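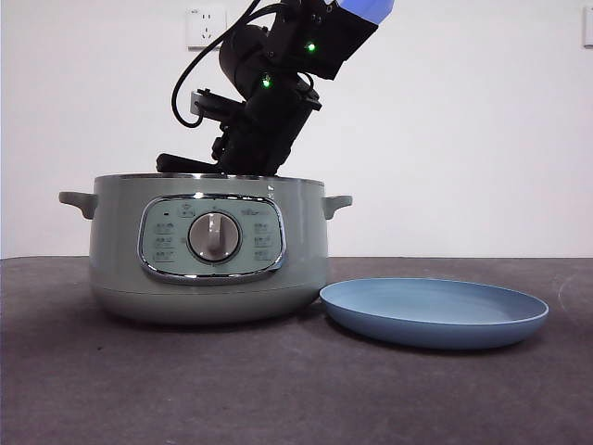

Adorthorpe community kitchen changes to electric pots for winter meals

The community kitchen in Adorthorpe has started its winter season with electric cookers in place of the old gas rings. The first meal of the season was a barley and carrot stew, and 103 people came to eat it.

The kitchen is open to everyone who lives in the town and in the villages near Pelberg. A meal is free, but guests who wish to pay can put money in the box at the door. Last winter the kitchen gave out 1126 meals, more than in any winter before.

Itzel Orozco, who plans the menus, said the gas rings had become a problem. Two of them did not light anymore, and the spare parts were hard to find. "In September we had to decide if we repair or if we buy new," she said. "We borrowed one electric pot and cooked with it for two weeks. After this the decision was easy."

The pots are wide and round, with a short handle on each side and a knob in the middle of the front panel. They stand directly on the table, so the cooks can work at the long tables in the hall and not only in the narrow kitchen behind it. For the cooks this is the biggest change. On a busy evening they had often to wait for each other at the stove.

Not everybody was glad at first. Wayne Gauthier has cooked in Adorthorpe for nine winters and he was used to seeing the flame. "With gas I look and I know," he said. "With the knob I must learn it again. My first rice was too soft, the second was good." He now keeps a paper beside his pot where he writes the setting and the time for each dish. The other cooks have begun to copy it.

The electric wiring of the hall is old, and it was checked before the pots were bought. Ilari Ikonen, an electrician from Pelberg, did the work in two evenings and put in new outlets along the wall by the windows. He advised the kitchen to share the pots between these outlets and the ones near the door, and to keep the coffee machine on a separate line.

The menu will stay simple. Soups and stews are planned for most evenings, with rice dishes in between. The bakery Butkienė will give bread from the same day, as it did last year. Guests who do not eat meat will find a second dish every time – until now this was possible only on some evenings, when there was a free place on the stove.

Plates and bowls are still needed. The kitchen has roughly 70 plates in good condition, so on the first evening they had to be washed and used again while people were waiting. Shallow plates are useful for the rice, and deep ones for the soup. Color and pattern are not important, but chipped plates cannot be accepted. They can be left in the box by the side entrance during opening hours.

Damián Arriaga is looking for people who can help with cutting vegetables in the afternoon. No experience is needed, and knives and boards are in the hall. Who prefers to help later can come for the washing up, which usually takes one hour.

The next meal is on 12/10/2025, with lentil soup and baked apples. Doors open at 5:30 p.m. Guests who want to take food home should bring their own container with a lid.

Related items
Butkienė bakery moves its oven to the back yard
Pelberg library asks for old recipe books
Bus to Ilov will stop at the hall again
Wenceslao Bermúdez teaches bread baking for beginners

Contact the newsroom | © Adorthorpe Local News | Back to top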